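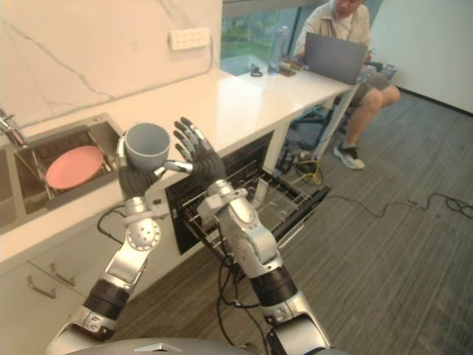 Governor General talk - notes, Lasolcombe library, Jan 10, 2023

Thank Ghada for the invite. Water. Slow down.

Open with the question I get from newcomers: who's in charge here, the PM or the King's person? Let them guess. Show of hands. Don't mock wrong answers, half my own family would get it wrong.

Basics, quick. King is head of state, lives elsewhere. GG does the job day to day. Signs bills, swears in ministers, opens Parliament, hands out medals. Acts on advice nearly always. Say what "advice" means - in plain words, an instruction with good manners.

Provinces: lieutenant governors, same idea. People forget them. 2 mins max, went way over at Dulton.

Then reserve powers. This is the bit they came for. Can the GG say no? King-Byng, 1926. PM asks for an election, GG refuses, PM resigns, other fellow gets in and lasts days. Election anyway. Tell it as a story, leave out the customs scandal unless asekd.

Prorogation 2008 after that. Coalition letter, the waiting, she said yes. Don't say what I think. (If pushed: I think it was a hard call.)

Pause here for questions, not at the end. In September we left them to the end and lost the room. 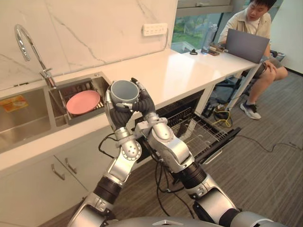

Iraklis Panagiotou read the draft and said I make it sound like the GG is sitting on a big red button, and that I should spend more time on the ordinary years when nothing happens. Fair. Add a line before 2008.

Getting rid of it: needs both houses plus all the provinces. Every one. Explain why nobody wants to open that box - Meech, Charlottetown, one sentence each, no more.

Somebody will bring up cost. Somebody will bring up Barbados. Have teh Barbados answer ready: different constitution, different rules for changing it.

Finish on the oath. Read it out, ask who's said it. Sorin has the handouts, 3 pages, stapled.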